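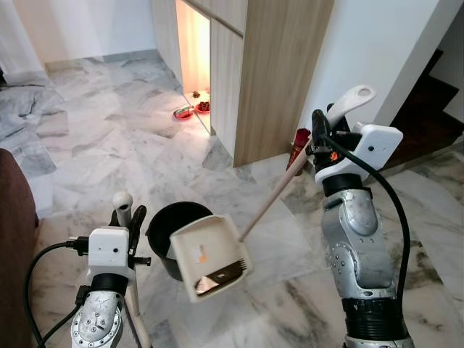 Fig. 1. Robot arms with a cleaning set, marble tile floor

Who Gets the Credit? My Project on Free-License Photos
June 14, 2024

I picked this topic after Birsen Polat, who sat next to me all year, asked if she could use a "free" photo in her slides without naming the photographer. I said sure. I was wrong! The license on that photo let anybody use it, but only with a credit, and I'd been skipping that part since middle school.

So my question was simple: when people reuse a photo that only asks for a credit, do they give it? I took 100 blog posts that used photos with that kind of license and looked for three things in each one: the photographer's name, the license, and a link back to the original. Florian Stöckli checked my list a second time so it wasn't just me squinting at footers at midnight.
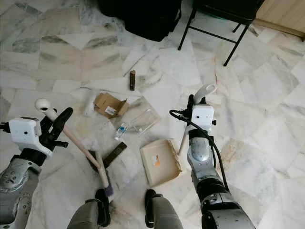

Only 17 posts had all three. I figured the number would be low, but not that low. Lots of them had a name and nothing else, and plenty just said "source: internet" (I wanted to scream). I wrote to two of the bloggers and they were both really nice about it. One fixed her page the same evening and thanked me, the other said his page template, Riltico, hides the caption field unless you go digging for it. I tried it myself and yep, it's buried under a menu called Extras.

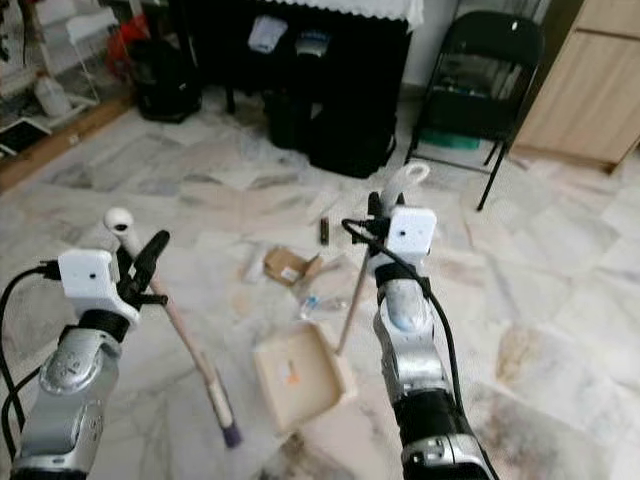
The other thing I got into was how hard it is to find a photo again once the credit is gone. The file name usually gets changed, so you end up searching by words, and most people title their pictures way too vaguely. "Cleaning" would get you nowhere. Something like "purple broom, pale wooden handle, marble tiles with debris" gives a person a real chance of tracking down the photographer. Ms. Hubmann suggested I test that properly with different titles, and I'd love to, but I ran out of time.

If I did it over, I'd write down the date I looked at each post, because a few changed while I was still counting. I'd also start the emails way earlier. Thanks to Florian for the checking, and to Birsen, who now credits everything, even her own doodles.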